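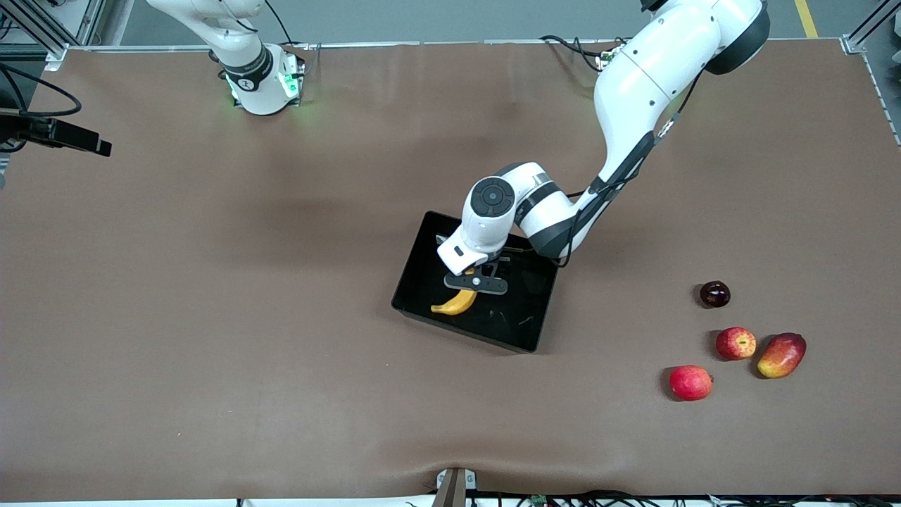
Ogunleye
Bench technician, Multow project

September, morning

Table set up again with the brown mat and one black tray near the middle. The banana goes in the tray, the rest of the fruit stays out on the mat to the right, plum and red apple included. I set the tray at a slight angle and left it that way. Squaring it up to the rail every time takes longer than it's worth and we don't need it square for this.

Tray weighs 469 g empty on the kitchen scale. I wrote that on the shelf label so we can stop weighing it.

There are a few pale green crumbs on the tray floor. I don't know what they came off. Wipe the tray between items, including when it looks clean from where you're standing. The floor is glossy and small bits get lost in the shine if you look from the wrong side.

Cleaning, as of this month:
Soft cloth and water first. Dish soap only if something is stuck.
No paper towels. They leave lint in the corners.
Dry the rim as well as the inside. Water sits under the lip and drips on the mat when the tray is picked up.
The mat gets a damp cloth at the end of the day, wiped toward the front edge and never toward the rail. Crumbs pushed up against the rail stay there.

Fruit goes back in the box in the order on the lid. Yesterday the plum was put away under the apple and I spent a while looking for it. It's dark and the box is dark. Either keep it on top or find a lighter box. I've asked Ellmont stores for one, 12 inches or longer, with a lid.

Afternoon

Looked harder at the tray itself. The floor has fine scratches across it, mostly in the middle, and some scuffing. They show as streaks when the light catches them. I ran a fingernail over the middle and couldn't feel any of them, so I'm calling it surface wear and keeping the tray in use. The sloped walls are shiny too, and with the overhead light on there are white patches on the walls and floor. Moving the tray moves the patches. It doesn't get rid of them.

Things I tried for the shine:
Half the ceiling lights off. Less glare, but then I couldn't read the labels on the shelf.
A sheet of gray felt cut to fit the floor. Looks good. Slides around, and it holds crumbs worse than the mat does.
Nothing, just a clean dry tray. Staying with this for now.

The banana has a small dark speck halfway along and a few fainter marks near it. Writing it down here so the next person doesn't log it as new. I'd like the same kind of note for every piece in the box, one line each, kept in the lid.

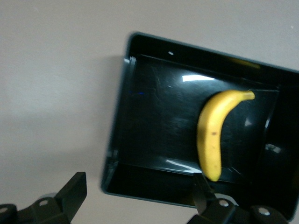
Maroris wrote back at 4 that they gave up on glossy trays last year and went to a matte one with the same slope to the walls, and that felt only worked for them once it was glued down at the corners. They also said to buy the trays in packs of 5, as the single ones come wrapped so badly that half arrive scratched.

Asked them for the part number. If it comes in before the end of the month I'll put in an order through Ellmont and keep the old tray for messy items.

Still to do: condition notes for the apple and the plum, new label for the box, more soft cloths.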